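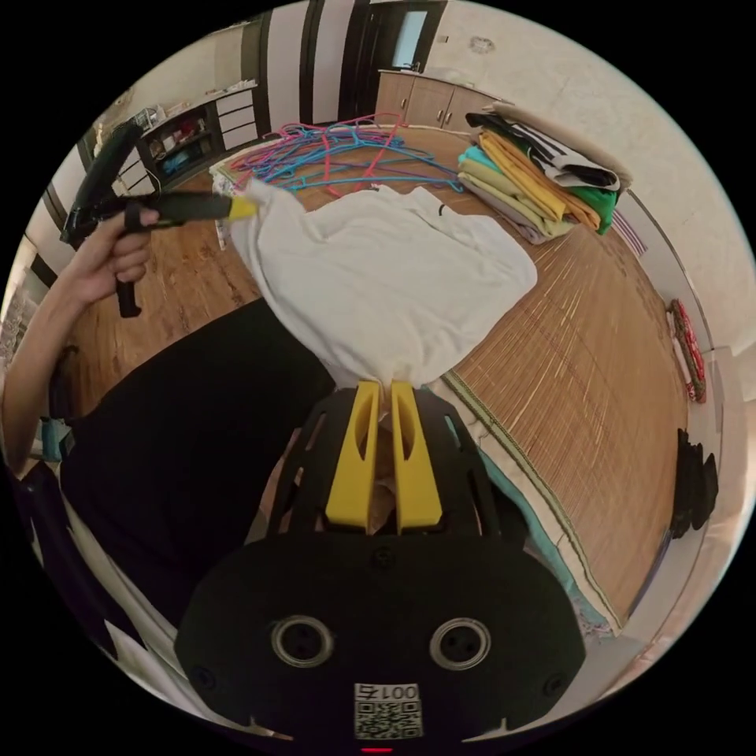 **Garment care, unit 2: folding on the floor**

Work on a clean, flat surface. Keep hangers in one pile and the folded stack to the side, within reach.

1. Lay the garment out flat. Smooth from the collar down.
2. Hooded tops: set the hood and collar pointing away from you, then straighten the sleeves.

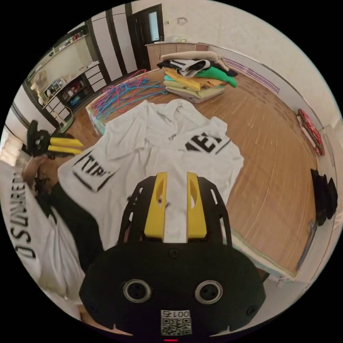

3. T-shirts: hold both sleeves and draw the fabric taut – creases left at this stage set in the fold.
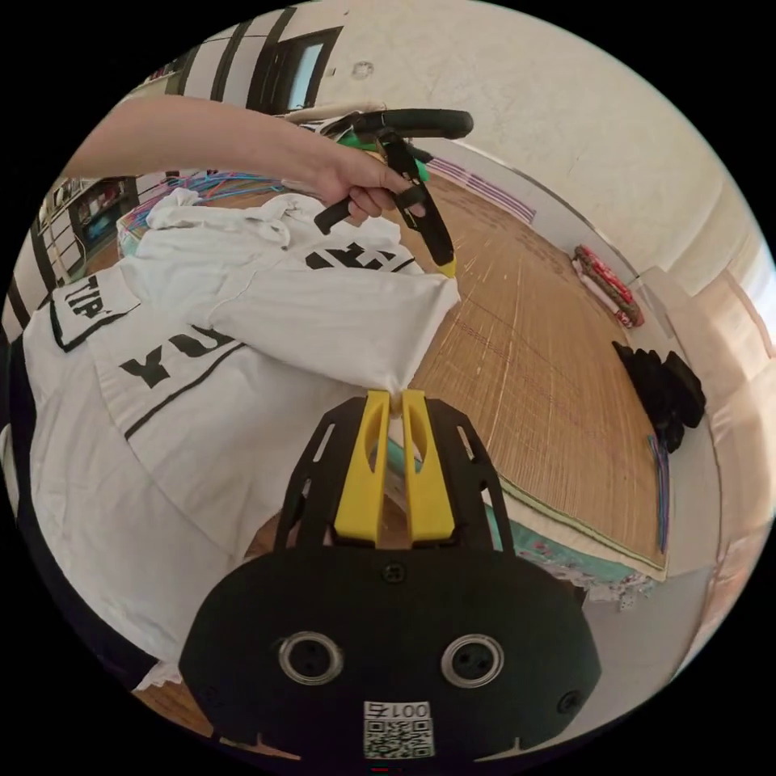
Fold the sides to the centre, then the hem to the collar. Finished width is 30 cm for the Verora shelf.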